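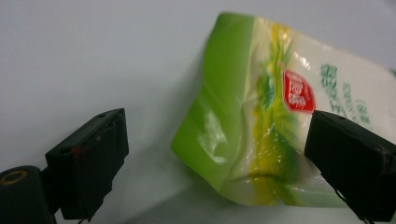
しわくちゃになった袋は、そのまま卓上シーラーで閉じ直せますか？

折り目がシール位置にかかっていなければ閉じ直せます。かかっている場合は、先に折り目を伸ばすか、シール位置を下へずらしてください。

Derkmont キッチン用品サポート
件名：袋の口を閉じても片側から空気が抜ける
製品：Wukby 卓上シーラー
受付日：2021-05-07
状態：解決済み
起票：Naima Mansour
担当：Essam Bensaid

起票内容（Naima Mansour）
こんにちは！ Wukbyを買ってから、台所の引き出しがもう見違えるようになりまして、毎日何かしら閉じています。海苔、乾物、焼き菓子、猫のおやつまで。クリップの山とお別れできたのが本当にうれしいです！

ひとつだけ困っているのが、つるつるした柔らかいフィルムの袋です。緑から黄色っぽい筆模様の帯、その先がクリーム色の地になっている袋なのですが、真ん中あたりに斜めの深い折り目がついてしまって、口を閉じて軽く押すとスーッと音がします。抜けるのはいつも同じ側です。紙っぽい手ざわりの袋では一度も起きていません。

試したこと
・温度の目盛りを1段上げた → 変わらず
・同じところを二度押しした → 少しましになったが、まだ抜ける
・別のコンセントにつないだ → 変わらず
・受け側の布テープを乾いた布で拭いた → 変わらず

よろしくお願いします。直ったらまたどんどん閉じます！

返信（Essam Bensaid）
Naima様、たくさん使ってくださってありがとうございます！ 猫のおやつまで、いいですね。

とても分かりやすく書いていただいたので、かなり絞り込めそうです。紙っぽい袋では大丈夫とのことですから、ヒーター線が切れている可能性は低いと見ています。次の三点を教えてください。

1）閉じた線を指でなぞったとき、小さな段差やトンネルのような盛り上がりがありますか。
2）袋を裏返して閉じると、抜ける側は入れ替わりますか。
3）袋の口の内側に、粉や油がついていませんか。

二つ目がいちばん大事です。袋と一緒に抜ける側が動けば袋の側、動かなければシーラーの側に原因があります。

返信（Naima Mansour）
やりました！ 裏返したら抜ける側も入れ替わりました！ ということは袋の側ですね。なぞってみると、折り目の延長線が口のところまで来ていて、そこだけぷくっと細いトンネルになっています。言われるまで全然気づきませんでした。

粉は少しついていました。中身をスプーンで出すときに、縁でトントンする癖があるんです……。

返信（Essam Bensaid）
すばらしい切り分けです！ これで方針が決まりました。

しわの山になったところは、フィルムが2枚ではなく何枚分にも重なっていて、その脇にすき間が残ります。上から熱をかけても、このすき間まではなかなか埋まりません。温度を上げると今度は薄いところが縮んで、新しいしわが増えることがあります。目盛りはいったん元に戻してください。

手順はこうです。
中身を袋の底へ寄せます。口の内側を乾いたキッチンペーパーで一周拭きます。口の両端を持って左右へ軽く引き、折り目が口まで届いていない高さを探します。見つかったらその高さでアームを下ろし、ランプが消えてから心の中でゆっくり三つ数えて、持ち上げます。すぐに上げると、まだ柔らかい線がしわの戻る力に引っぱられて開きます。

どの高さにも折り目がかかるときは、シーラーの電源を切って冷めた状態にしておき、定規の背で口のあたりをしごいてみてください。爪でこするのはおすすめしません。印刷がはげたり、フィルムに白い筋が残ったりします。アイロンは使わないでくださいね。

確認は水の入ったボウルで。閉じた口だけを水面の下に入れて、袋をそっと押します。泡が出なければ合格です。中身が湿ると困るものは、先に空の袋で練習しておくと気が楽です！

返信（Naima Mansour）
報告です。一回目、失敗。端を引っぱりすぎて、口が斜めになりました。二回目、指2本ぶん下にずらして、ゆっくり三つ数えて……泡、出ません！！ 押しても押しても出ません。台所でひとりで拍手しました。

定規のほうも別の袋で試しました。よく伸びます。ただ、角が立った金属の定規だと引っかかるので、うちではプラスチックのものにしました。

追加で聞いてもいいですか。口を下げて閉じると、次に開けるとき、そのぶん袋が短くなりますよね。何度も開け閉めする袋は、どうするのが正解でしょう。

返信（Youssra Ait Ali）
横から失礼します、消耗品担当のYoussraです。その質問、大好きです！

毎日のように開ける袋は、熱で閉じるより、口を幅広に二回折ってクリップで留めるほうが長持ちします。シーラーは、しばらく開けないものや、移動させるものに向いています。開けるときは閉じた線のすぐ内側を切れば、減るのはほんの少しで済みます。線から離れたところを切ってしまう方が多いので、そこだけ気をつけてみてください。

それから、しまい方も効きます。柔らかい袋は、引き出しに横向きに押し込むと真ん中から折れやすいです。底を下にして立て、隣との間に少し余裕を持たせると、深い折り目がつきにくくなります。立たない袋は、浅い箱に寝かせて、上に重いものを置かないでください。

布テープの交換目安もお伝えしておきます。Wukbyの場合、シール回数1,000回で交換です。焦げ色がまだらになってきたら、回数に届いていなくても替えどきです。

返信（Naima Mansour）
クリップ、全部処分しなくてよかった……！ 引き出しの奥からいくつか救出しました。

浅い箱も用意しました。お菓子の空き箱がちょうどよくて、乾物が全部見えます。袋の上に中身の名前を書いた紙テープを貼ったら、立てたままでも探せるようになりました。気分がいいので、明日は冷凍庫に取りかかります！

布テープはまだ真っ白です。そんなには閉じていないと思うのですが、この勢いだと分かりませんね。

社内メモ（Essam Bensaid）
原因：シール位置にかかったしわ、および口の内側の粉。
本体の不具合：なし。交換・返金：不要。
処置：温度目盛りを初期位置に戻し、シール位置を下げて再シール。お客様の水没確認で泡なし。
関連：同じ症状の問い合わせが過去に30件以上あり。取扱説明書の「うまく閉じないとき」に、裏返して確かめる手順が載っていないため、追記を依頼。Radwaさん、次の改訂で入れられますか？

社内メモ（Radwa Radwan）
入れます！ 裏返すだけで切り分けられるのは、読む人にとってすごく助かると思います。図は二つ、しわが口まで届いている袋と、届いていない高さで閉じた袋にします。「温度を上げる前に、しわと汚れを確認」の一文も、温度調節のページに入れておきます。冷凍用の袋の項目も見直し中なので、Naima様から冷凍庫の結果が届いたら、このチケットに追記をお願いします。

返信（Essam Bensaid）
Naima様、冷凍庫編も楽しみにしています！ 一点だけ。冷凍庫から出した袋は表面に水滴がつきやすいので、閉じる前に外側も内側も拭いてください。水滴の残ったところは熱が逃げて、線が弱くなります。

このチケットはいったん解決済みにしますが、返信していただければ自動で再開します。

返信（Naima Mansour）
了解です、布巾を横に置いてやります。ありがとうございました！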